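Skip to content Home Projects People Archive
Filed under: Student work / Household and Textiles
October 1, 2020, by Thaddäus Aigner

Folding on a bed instead of a table

In our project, named Pakska, we study how clothes are sorted and folded in a small bedroom where there is no place for a table. The bed is then the only large flat surface. We allowed ourselves 300 seconds for every pile. A garment is first laid flat on the sheet, and the creases are smoothed before the first fold is made.
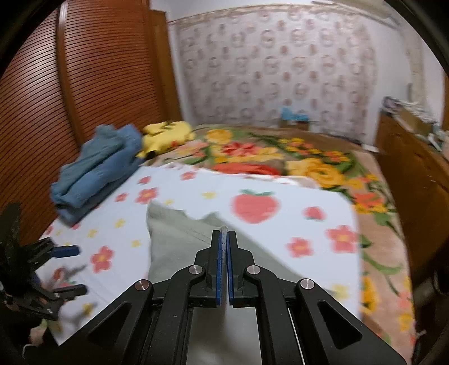

Conall Mulligan replied that a mattress is too soft for this work, and that he would put a board under the sheet. We discussed it for a long time. A board makes the folds sharper, but it must also be stored somewhere, and the room is small.

Socks were more difficult than we expected. They are stretched to their full length first, from the toe to the cuff, and only after this they are folded.
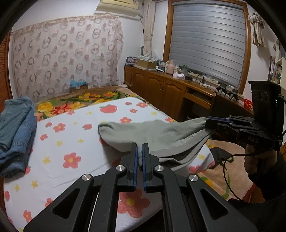
Denim has the opposite problem, as it is heavy and keeps its own shape. We therefore leave it at the side until the light things are finished. In December we wish to repeat the work with winter clothes, and with the board of Conall for comparison.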